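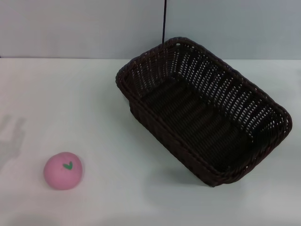 Figure 2-1. Head camera view, basket on the right, round pink toy at lower left.

2 Setting up the pick-and-place task

This section applies to the Ernov two-arm table kit from Grirnodano with Peng recorder software installed. Complete the wiring and arm homing steps before you begin. The kit must be on the Druvside base plate or on a flat table of equal height.

2.1 Placing the objects

1. Clear the work surface and wipe it with a dry cloth.
2. Turn on the head camera and open the Live tab in Peng.
3. Put the basket on the right side of the table. It may sit at an angle to the table edge, as in Figure 2-1. The full rim must be in view.
4. Put the object to be picked on the left side, well apart from the basket.
5. Check that the basket is empty.
6. Select Save Layout. Peng stores a reference still and shows it as an overlay at the start of each episode.

Note: A dark basket on a white surface gives good contrast at the default exposure. If you use a light-colored basket, lower Exposure in small steps until the rim stands out from the table.

2.2 Checking the wrist cameras

1. In the Live tab, select Wrist L, then Wrist R.
2. Confirm that each stream is updating. Move the arm by hand in Free mode and watch for a matching change.
3. Clean the lens cover with the supplied cloth if the view has a haze that does not move with the arm.
4. Leave Auto Gain on. Manual gain is for fixed lighting only.
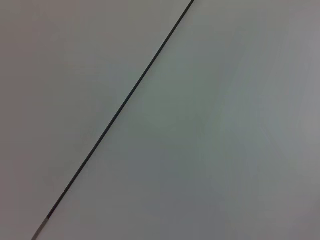

Figure 2-2. Wrist camera view of two plain gray surfaces and the dark seam between them.

A view with few features is acceptable at this stage. Some softness is normal, and a seam or edge like the one in Figure 2-2 is enough to check orientation. Rotate the wrist a small amount and confirm that the line turns smoothly on the screen. If it jumps or tears, reseat the camera cable at the wrist connector and repeat step 2.

CAUTION: Switch the arm out of Free mode before you reach for the connector. The joints are not braked in Free mode and the arm can drop.

2.3 Recording

1. Move both arms to the start pose.
2. Select New Set and enter a set name without spaces.
3. Press the left pedal to start an episode and again to stop.
4. Return the object and the arms to their start positions.
5. Repeat from step 3.

A set holds 200 episodes, numbered 0 to 199. Peng opens a new set when the limit is reached. The demonstration set on the install drive contains 3,807 frames per camera and can be used to test playback.

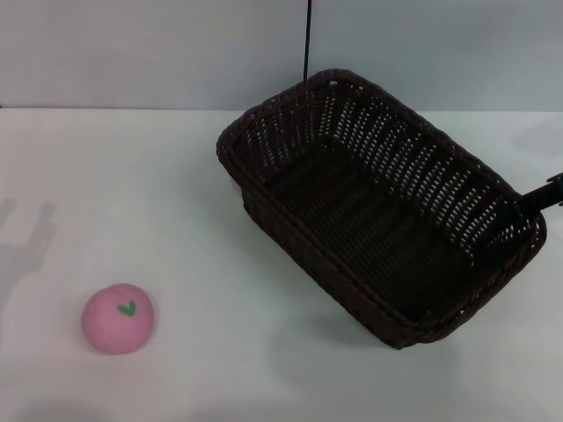 Arm clearance is set separately for each side, under Limits > Rim Height. Measure the tallest object on the table, add the width of one finger pad, and enter the result for both arms. The value has to cover any part of the arm that travels over the basket. With the black arm segment reaching in over the right end of the basket, its tip is on or only just above the rim, and a low Rim Height value will let the segment press on the basket during a move.

CAUTION: Do not lower Rim Height while an episode is running. Stop the episode, change the value and run Limits > Test at slow speed with the stop button in reach.

Note: Shadows from the arms will show on a white table. Peng does not mask them. Keep the room lights at the same setting for the whole set, including playback checks.

To change the object or the basket partway through a set, close the set first and repeat 2.1.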